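November, door task, Quinlan sim build

Picked this up again after lunch. The overnight batch stopped at episode 883 with the base controller reporting a stall, and the run script just sat there until morning without restarting. Flumero did log the stall but the watchdog only looks for a crashed process, and the process was still alive. Need to fix that separately.

Replayed 883 from the saved state. The approach is fine, the handle grasp is fine, the door swings. Then the arm is told to retract and the base is told to drive through, and the two commands overlap. The base starts turning left while the forearm is still inside the sweep of the door. Contact force on link 5 climbs, the base keeps pushing, and after 24 seconds the stall timer trips.

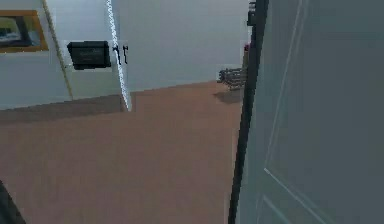 First guess was door friction, since we changed the hinge damping last week. Put the old value back and reran from the same state. Same stall, same spot, so the hinge is off the list and I restored the new damping.

Second guess was the collision mesh. The Zistness room pack ships the door panels with a simplified hull, and it sticks out past the visible face by a little. Turned on the collision overlay to check. The hull is fatter than it should be near the free edge, but the forearm is well inside it by the time the force shows up. A tighter hull would delay the contact. It would not remove it.

Went back to the controller log. The "door clear" flag goes true as soon as the hinge angle passes the threshold. It never looks at where the arm is. In the older rooms this was hidden because the doorways were wider and the base had a longer straight drive before turning. In this one the turn comes right away.

Searched the rest of the batch for the same pattern. 13 episodes have the flag going true with the forearm still in the sweep. Most of them scraped past and got scored as successes, which bothers me more than the stall does. On the Claltex arm that would be a hit on the wrist housing at drive speed.

Changes made:

- "door clear" now needs hinge angle AND arm in the stowed pose
- base holds at zero velocity until the flag is true
- link contact above the limit ends the episode as a failure, whatever the final position

Reran 883 from the saved state with the new flag, 2 times. Both got through with no link contact. The wait for the arm makes the pass noticeably slower.

Do not push this controller version to the hardware cell yet. The old one should come off there too. I put a note on the cell door and set the drive enable to manual only.

Still open:

- watchdog should restart on stall
- rescore the old batches with the contact rule
- report the hull to Zistness, with the overlay capture
- check whether the drawer task uses the same kind of flag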